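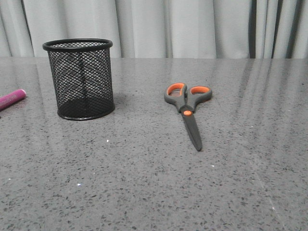 Tips for Buying a Small Robot Arm for Your Craft Bench

By the Workshop Tips desk
2024-09-22

I started pricing desktop arms in February, and I have loved nearly every minute of it! My hope was modest: something that could put scissors and markers back into a mesh cup at the end of a long afternoon of cutting and gluing. If you're thinking along the same lines, these are the things I wish I'd had written on a card before I opened the first catalog.

Write down the jobs before you look at any arms. Mine were scissors, markers and glue sticks into a cup. A pair of scissors lying flat is harder than it sounds (thin blades, fat handles, and all of it pressed right down against the counter), so ask the seller whether the gripper can pick up something that thin. A marker on its side wants to roll when it's nudged, so soft finger pads are worth paying for.

Measure your reach with a tape, from where the base will be bolted or clamped to the farthest spot you'd ever leave a tool. I needed 30 inches and had been drooling over an arm that was nowhere near it. Measure upward too. Lifting scissors over the rim of a cup takes more height than you'd guess, especially if they're held by the handles.

Look hard at your countertop. A polished speckled top looks wonderful and wipes clean in a second, but glossy surfaces throw streaks of light, and cheap cameras can get confused by them. A plain matte mat costs next to nothing. Try that before you spend money on a better camera! A curtain you can draw helps as well.

Mesh cups are see-through when they're empty, and some depth cameras have trouble with that. Wrap a strip of dark paper around the outside, or budget for a solid cup. Put a little weight in the bottom so a clumsy drop doesn't tip it.

Now the money. My ceiling was $1,000 for everything, and the arm I settled on, a Floner, was $720. That left enough for a clamp, a mat, spare finger pads and a power strip with its own switch. Zellon makes a nice one too, and I went back and forth for weeks, but the spare parts were easier to get for the Floner where I live. Price the spares first. Really, do it first!

Leave some of the budget unspent for the first month. You'll find out what you need once the thing is on the counter, and it won't be what you put on the list. For me it was a longer cable.

Park scissors closed, points away from where you sit, and keep your hands out of the way while the arm is moving. Keep the front of the counter clear too, so you still have room to work.

Comments (4)

gluestick_mama: The paper around the cup trick is great, we used an old cereal box turned inside out. Do you tape it or just tuck it?

benchrat: Tape at the bottom only. I have the Zellon and the pads wear out fast on scissors handles, so buy two sets.

Essien Crafts: We did the same sums for our classroom and forgot shipping. Ask for it in the quote.

oldthimble: Has anyone tried the Gumix gripper on one of these? My scissors have big chunky loops and I'd love to grab them there.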